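Case button covers feel dead - is it the case or the phone?

Posted in Phones & Accessories, February 18, 2026

Bought a light gray case, and now the side buttons need a thumb like a blacksmith's. Without the case they click fine. The covers are molded in, three in a column.

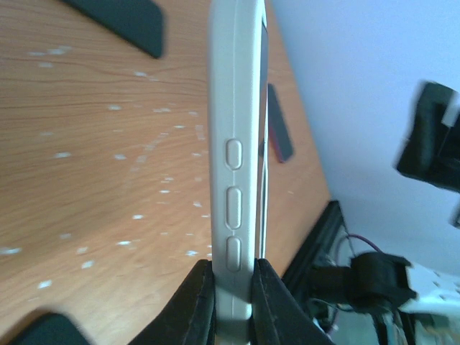

The button side of the gray case.

Do these loosen up, or did I pay $21 for a phone coffin?

Trerker
Case. You proved it yourself when you took it off. Pull one long side free, then press that edge back in slowly with the covers lined up over the buttons. Mine was seated a hair too low and I blamed the phone until July.

Altcombe
get a different case

Handwood
Seconding the reseat, but wipe the inside of the button side first. Lint packs in behind the covers - so do crumbs, if you live like I do. My household runs on black cases, all bought from the same bin,.
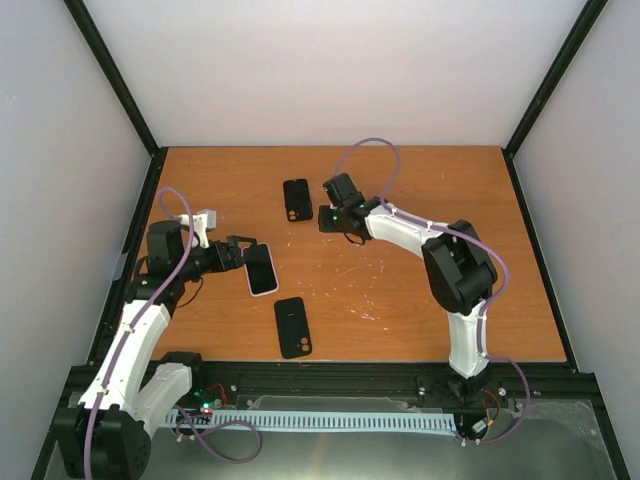 Press each button cover with the case on, then the bare button. If the bare one clicks and the covered one doesn't after a reseat, send the case back. Shaving the inside with a hobby knife also works - I have ruined 3 that way.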